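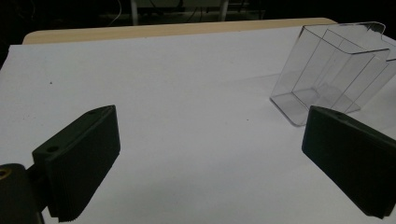 Unit 8: Staged handset releases
Kimutai Were, January

A staged release puts one phone model on sale in groups of countries, called waves. The gap between the first and last wave is the lag. Plinside shipped its Yurt handset in two waves with a lag of 30 days.

Factors that set the lag:
- radio approval in each country
- carrier testing of the software build
- stock at the regional warehouse

Worked case. Lilstead, a carrier, ordered 2,693 units and received 861 in wave one. The remaining 1,832 moved to wave two. Record these as deferred units. They are not returns and do not reduce the order total.

Read the Zostov carrier test plan before the lab.

Comments (2)

petra_m: Is the lag counted from the ship date or the sale date?

K. Were: Sale date, in both waves.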